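Zullivby Synagogue Gift Shop and Judaica Group
Minutes of the July meeting, held in the small hall at 7 pm

Present: Monique Collet (chair), Bastien Masson (minutes), five members. Apologies were received from two.

1. Minutes of the last meeting
Agreed, with one correction: the havdalah candles were ordered from Lemaire, not Zastitz.

2. Stock before the High Holy Days
Bastien reported that 27 honey dishes are in stock. Zastitz has put up the price of its glass dish with the pomegranate lid, and the new price applies from the next order. Agreed to reorder the plain one only.

Shofarot: Dollell can supply the medium length but not the long before the festival. Monique will ask whether they can be tried in the shop before we pay. Two of last year's were hard to sound and came back.

New Year cards: 2,000 printed, of which 598 are left over from last year and have no date on them, so they can go out first.

3. Challah covers
The meeting looked at two samples from Lemaire. The white satin one was liked but the lettering is small — several members could not read it from across the table. The blue velvet was preferred. Monique to ask for a price with a plain border instead of fringe. No decision on matching matzah covers until that comes back.

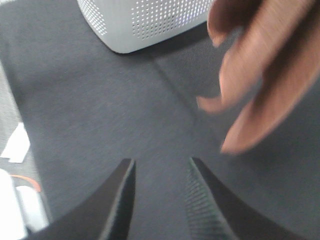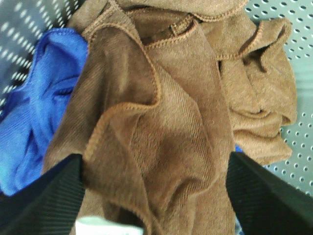
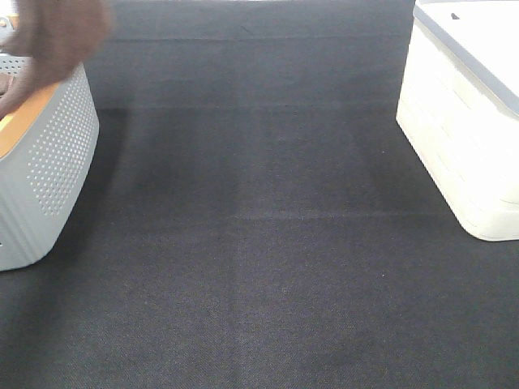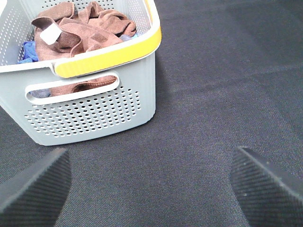 Second picture: brown cloth with stitched hems. Fourth picture: grey basket with yellow grip.

4. Engraving
Three customers have asked for names on kiddush cups. Dollell engraves in Hebrew and English but will not take cups bought elsewhere. Agreed that we offer engraving on Dollell cups only, paid in advance, with the spelling written out by the customer on the order form. Bastien will redo the form and add a box for the Hebrew date.

5. Mezuzah cases
The slim pewter cases sell steadily and the large ceramic ones do not. The ceramic cases will be marked down until Sukkot. A member asked again whether we should sell scrolls. The view was still that people should be sent to the rabbi for these, and the notice by the till will say so.

6. Opening hours
The shop will open at 10 am on Sundays during Elul and close at 1 pm as now. Two more people are needed for the rota.

7. Any other business
The key to the glass cabinet sticks. Bastien will get a second one cut.
Monique will bring the Chanukah catalogues to the next meeting — orders for menorahs need to be in early this year.

The meeting closed at 8.20 pm.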